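Dedindale Community Hall Association
Minutes of the April general meeting

The meeting opened at 7.30 pm in the supper room. A quorum was present. Apologies were received from the Pirmont delegate.

1. Previous minutes
The minutes of the last meeting were accepted without amendment.

2. Meeting room walls
Members discussed whether the brickwork should be painted or left as is. Opinion was divided. Moved that the matter be held over until quotes are received from Ferraro and one other firm. Carried.

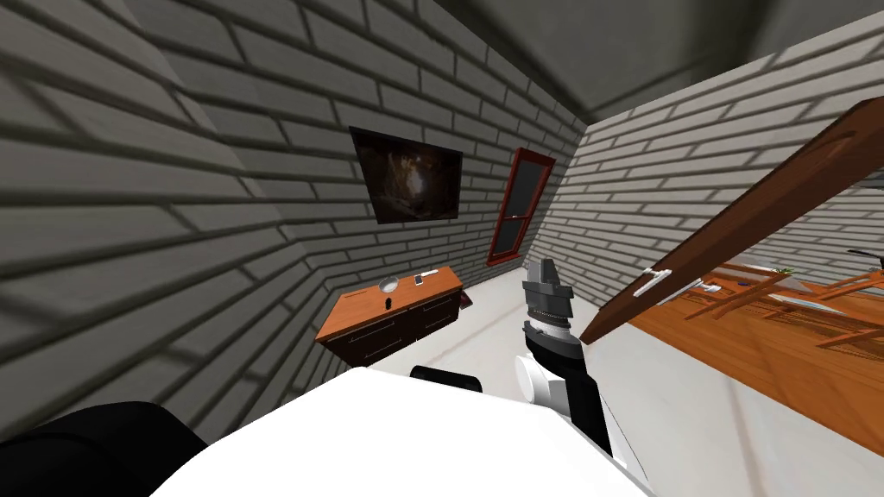
Item 2: grey brick walls and dark grey ceiling.

3. Hire charges
The evening rate will rise to $52 from the start of the new financial year. Regular groups keep the current rate until their bookings expire. The Trutley choir has asked for an extra hour for rehearsals - approved, subject to the hall being locked by 10 pm.

4. Partition
A member asked whether sound carried over the partition during concurrent bookings. To be tested at the next dance class and reported back.
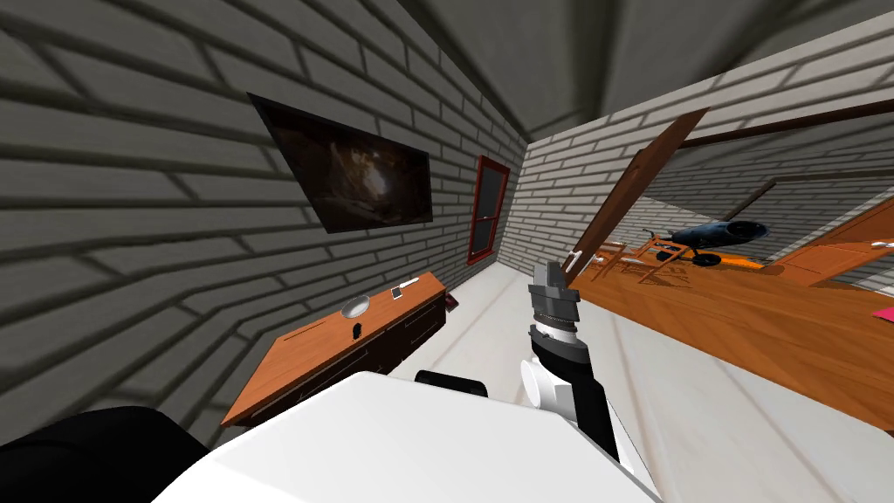

Item 4: light brick partition with brown wooden beam.

5. Finance
The working account stands at $2,000 after payment of the insurance premium. An invoice of $106 for cleaning supplies was passed for payment.

6. Storage
Crockery and spare keys are to be listed before winter. It was agreed that the small cabinet remain where it is - the proposal to move it to the foyer lapsed for want of a seconder.

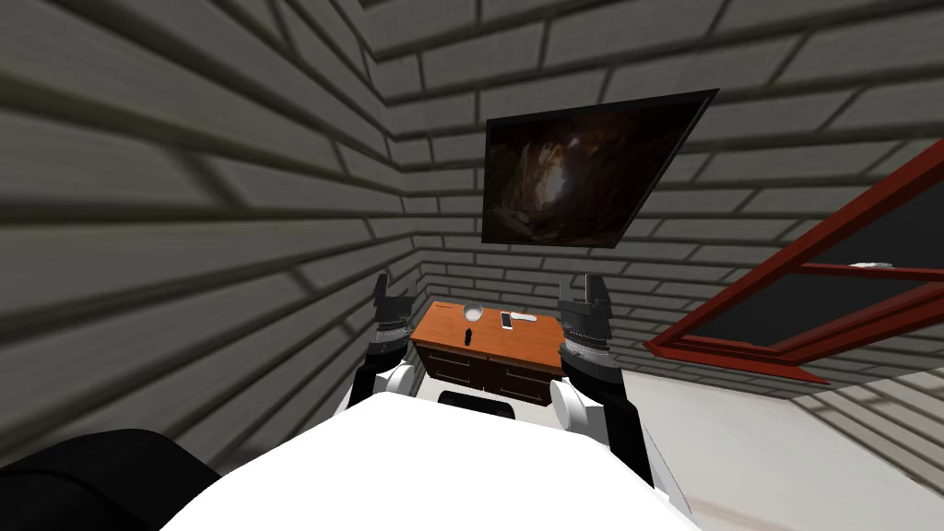

Item 6: small wooden cabinet at the far wall.

7. General business
Parking on the Pirmont Road verge was again raised. A letter will be sent to council.

The meeting closed at 9.10 pm.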